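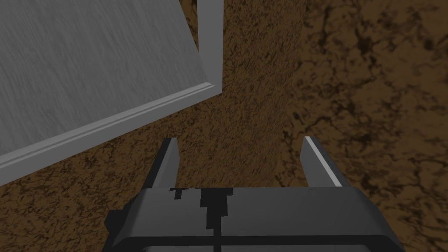
Wrist view, gripper open, cupboard-ish thing to the left. This is most of what I've looked at since February.

July 2, 2020

So I promised an update on the simulator project and then went quiet, sorry! The short version is that I've spent the week fighting with camera frames again, and I think I'm finally winning.

For anyone new, I'm trying to get a two-armed robot to find a handle, get its fingers round it and pull, all in simulation on my own desktop. The planner is called Ilex (my name for it, I was looking at a hedge) and it sits on top of a perception bit called Pikham, which Kiros Kassa wrote most of before he moved on to Flidberg and got a proper salary. Pikham looks at the pictures and says "handle, probably, over there". Ilex works out how to move the arm over there without putting an elbow through the wall. Between the two of them is a heap of glue code by me, and the glue code is where all the bugs live.

The wrist cameras are the hard part. From up on the head you get the panels, the handles, a bit of floor, plenty to hang on to. From the wrist you get two fingers and whatever texture happens to be behind them, and that brown wall is a horrible thing to match features on. It's got dark veins all over it and Pikham loves every one of them. On Monday it gave me 122 handle candidates from a single run and I laughed out loud, then had to go and make some tea.
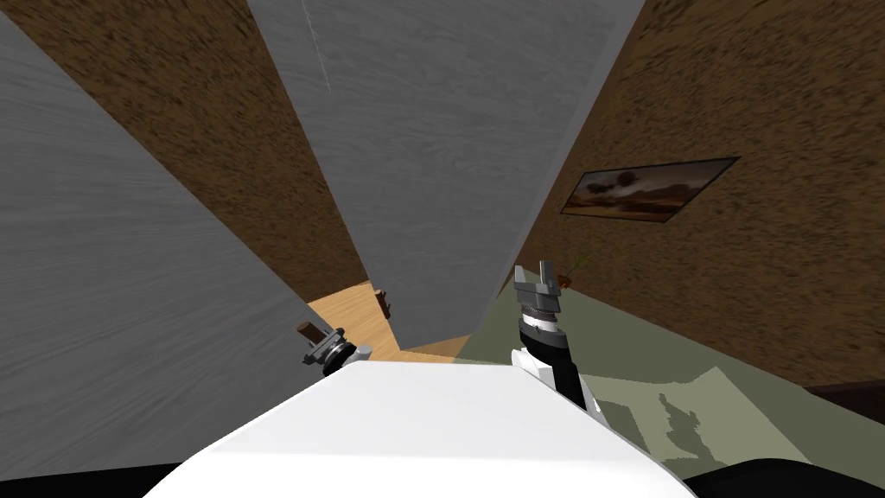

Anyway, the fix I've settled on is a bit dull. The head camera makes the first guess, and the wrist cameras are only allowed to nudge it. If a wrist says the handle is miles from where the head put it, the wrist gets ignored for that step and we try again on the next one. I'd been treating all the cameras as equals, which sounds fair and is daft.

I also moved the whole lot over to Aliyu for logging, so I can scrub back through a run and see what each camera was claiming at step 3000 or wherever it all went wrong. Why didn't I do this in the spring? I was printing numbers to a terminal like an animal.
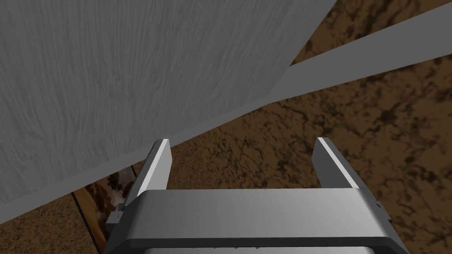
Still on the list – the left arm picks odd elbow poses when the handle is low, and my collision margin is set to 80 in one file and something else entirely in another (different units, I hope). Kiros reckons I should scrap the margin and do it properly with distance fields. He's right and I'm putting it off.

If you want to poke at the glue code, drop me a line and I'll send you a zip, but please don't judge the variable names.

Contact | © 2020 | Back to top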